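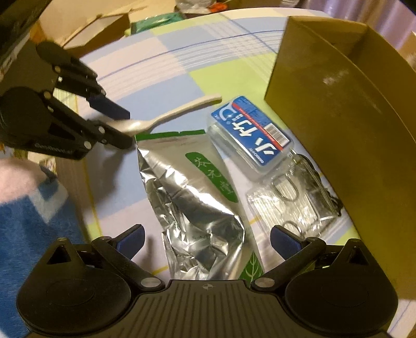 April 5, 2022. Back on the hand-held grippers after leaving them alone since January. The left one (working name Cele) had slop in its linkage that I could feel every time the fingers closed, so the plan for the evening was to take that out and then go back to small household things. The blue pads are on the fingers of both tools now, and a thin plastic spoon like the cream one on the plaid cloth is the shape I trust least them to pick up. A foil pouch gives way and you can catch any fold of it. A spoon handle lying flat gives you almost no edge.

Linkage first. The screws at the lower finger joints had been done up by feel and no two were the same. Took them all out, cleaned the threads, put them back with a drop of medium threadlocker and stopped when the finger would still fall under its own weight. The slop is mostly gone. What is left is in the printed hole, and I'm not going to reprint the arm for that.

Pads: cut from the Denorine sheet, glued with the contact adhesive from the Skiretier kit. Left them clamped for 30 minutes. The kit sheet says longer but they didn't creep when I pulled on them. One corner on the spare set lifted, so rough up the plastic before gluing next time.

Spring: swapped the stiff one for the softer one. My thumb was getting tired after nearly 30 closes, and with the soft spring I quit keeping track. It opens a bit slower. Fine for this.

Notes on the spoon. Going for the handle from above is hopeless on cloth, the tips push the cloth into a ridge and the handle rides up on it. Coming at the bowl from both sides is better – the rims are raised, so the pads have something to close on.

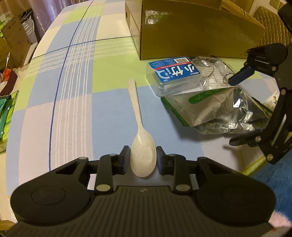 Did 23 tries that way and dropped four. Three of the drops were me closing before both tips were down. The other one slipped at the rim, and I think a pad with a shallow groove would help there. Will cut one and compare.

Still to do:
- grooved pad, one finger only to start
- print the stop for the trigger, it over-travels
- order more pins, the Skillau ones come in bags of 1000 so split a bag with whoever wants some
- put the files for the short arm in the shared folder, the version there is old

Cloth goes back in the drawer under the bench when finished.

Skillau shared workshop notebook – contact the bench list for access – Back to top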